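August, late afternoon

Typed in the last box of precinct returns for the Drelance council race, 332 sheets now, and my eyes are gone! The incumbent's lead is 224 votes, way more than I'd have guessed from the early boxes.

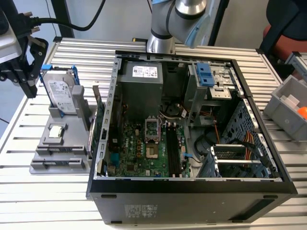

Ankica reckons we should hold back the swing figures until the postal votes are in, and she's probably right (annoyingly). So I've parked those.

Still 42 sheets with no turnout figure. I'll ring the Zavance office about them in the morning.
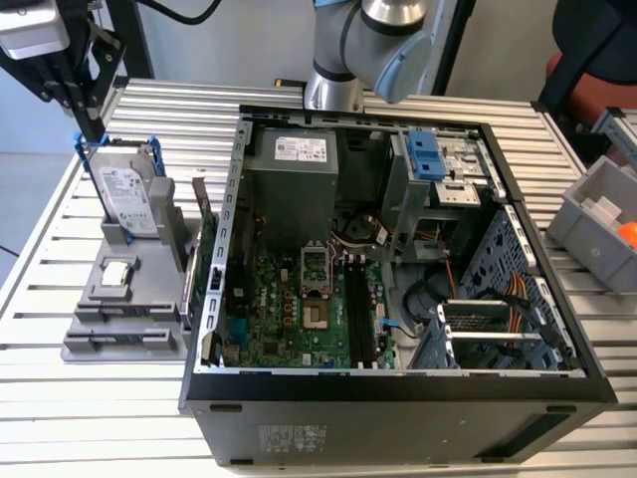
Then it's the ward map, which still has the old boundaries on it.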